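THE FLOOR IS NOT A SHELF
Notes from the monthly household letter, by Dilruba Sheikh

Last month I asked readers to write in with the one chore they'd pay to never do again. I expected ovens. What I got was clothes on the floor, by a margin I found a little upsetting, given how much I'd been looking forward to writing about ovens.

So, clothes on the floor. The letters came in from all over, and a surprising number of them had the same plot. There is a shelf. The shelf was bought on purpose, carried home, put together with that tiny bent wrench, and stood in a corner. A few feet away from it lies a sweatshirt. Weeks pass. The sweatshirt and the shelf do not meet.

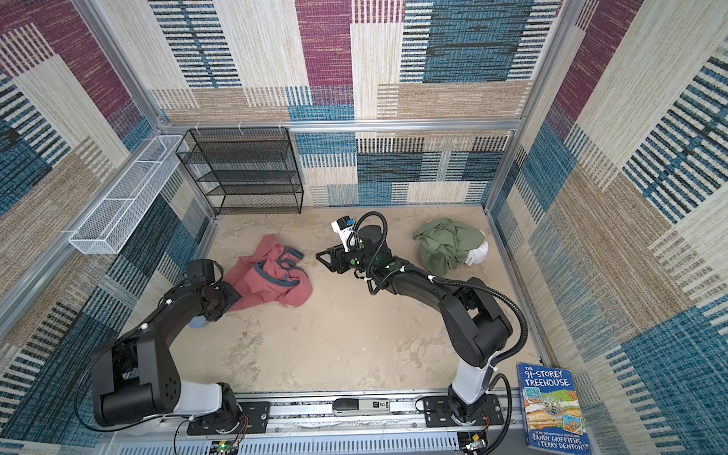
I have a theory, which my family has heard enough times that they now leave the room one by one. The theory is that open shelves ask too much. A floor will take a shirt in any condition, at any angle, from any distance. A shelf wants it folded. Most of us at the end of the day are willing to do about a third of a fold, and there is no piece of furniture sold for a third of a fold, except a chair, and we all know what happens to the chair.

A reader in our Handby group wrote that she had tried labels. She labeled every shelf in her kid's closet, in nice block letters, and her kid read them all out loud to her, correctly, and then dropped his jacket where he was standing. She enclosed the labels, in case I wanted them. I'm using one for batteries.

Then there's the matter of the heap. One piece of clothing on the floor is an oversight. Two pieces start to look like a plan. By the time you've got a pink thing here and a green thing over there, with something small and white poking out from under the green thing, you have what my mother used to call a situation, and you're stepping around it with a cup of coffee, telling yourself you'll get to it after lunch.

I went through my own house with a pencil to see how bad it was, figuring I ought to before lecturing anyone. I stopped at 71 items, partly to be fair to the rest of the household and partly because I'd reached the hall closet and lost my nerve. Three of the items were the same brown sock, as far as I could tell, which raises questions I'm going to leave alone.

What I did learn is that the knits are the worst of it. A cotton button-down on the floor looks a bit sad, but it keeps its general outline, and you can grab it by the collar and give it a shake. A sweatshirt swallows itself. The sleeves go inside, the hem rolls up, and you stand there turning it around and around looking for an end to hold. The only dependable clue is the ribbing. If you can find a cuff or a neckband sticking out of the lump, pull on that and the rest usually comes along behind it, complaining.
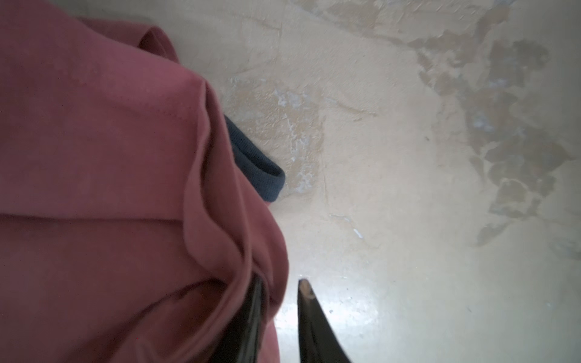
The trick was taught to me at a Skillbridge evening class called Clothing Care for Busy People, which I took in a spring when I was not busy. The teacher had us ball up a sweatshirt, drop it, and pick it up by trim only. No grabbing the middle. The middle, she said, is how you end up carrying a ball across the room and setting down a ball. I have thought about that sentence more than I've thought about most of my college education.

If it has a hood, find the hood first. A hood is a handle. I don't care what the care tag says about hoods, a hood is a handle and everybody over the age of four has used it that way on somebody else.

For those who skipped down here looking for actual instructions, these are the ones I use. They take four minutes on a good day.

1. Clear a path to the shelf before you touch a single sleeve. You'd be amazed how many people pick up an armful and then discover they can't get to where it goes.

2. Take the nearest piece first. Resist the urge to start with the easy one across the room. That's stalling, and I say so as a person who once crossed a whole basement to hang up a scarf.

3. Find some trim, pull, and lift until the thing is hanging straight down. Let it hang for a second. It'll sort out more of its own wrinkles than you'd think. 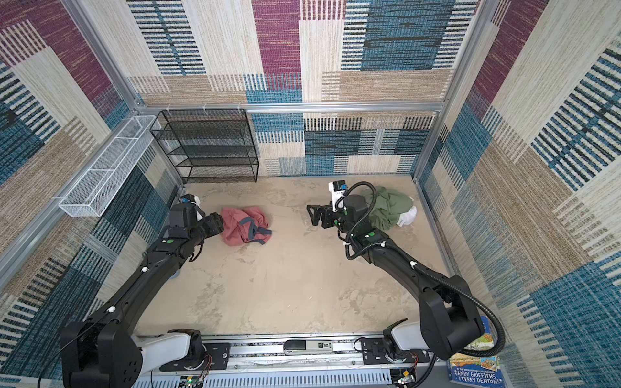 4. Fold in half the long way, sleeves in, then in half again, and put it on the shelf right now. Setting it on the bed "for a minute" returns you to step one.

5. Small stuff goes in a basket with dividers, if you own one. Socks, washcloths, whatever was hiding under the bigger pile. Don't fold any of it. Life is short and washcloths are square already.

Bogdan, our cat, is opposed to all five steps, and has been lying on step four since breakfast.

A few replies before I run out of room. To the reader who asked whether a wire shelf leaves marks on sweaters: mine has, yes, a faint waffle across the front, and I've been passing it off as texture. A sheet of cardboard on each shelf took care of it. To the gentleman on Andia Street who says he solved the whole problem by owning fewer clothes, thank you, sir, we're all very proud of you.

And to the several of you who asked for a color system (pinks here, greens there), go ahead if it makes you happy. I did it for one week and then bought a plaid shirt.
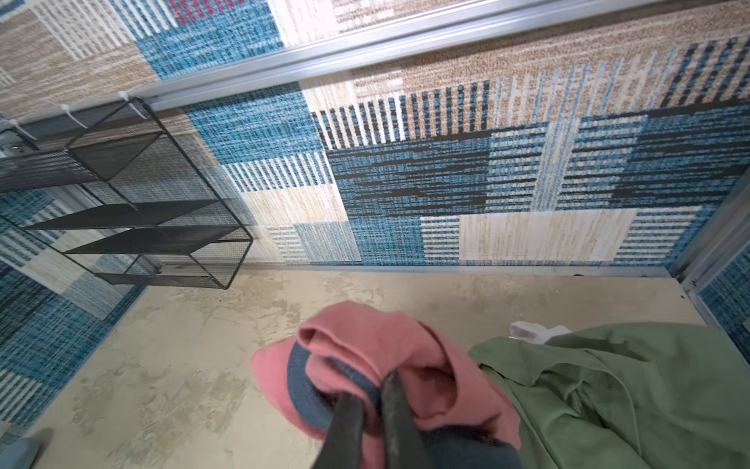

Pink and green, still waiting on a color system.

Ovens next month, unless you people write in again.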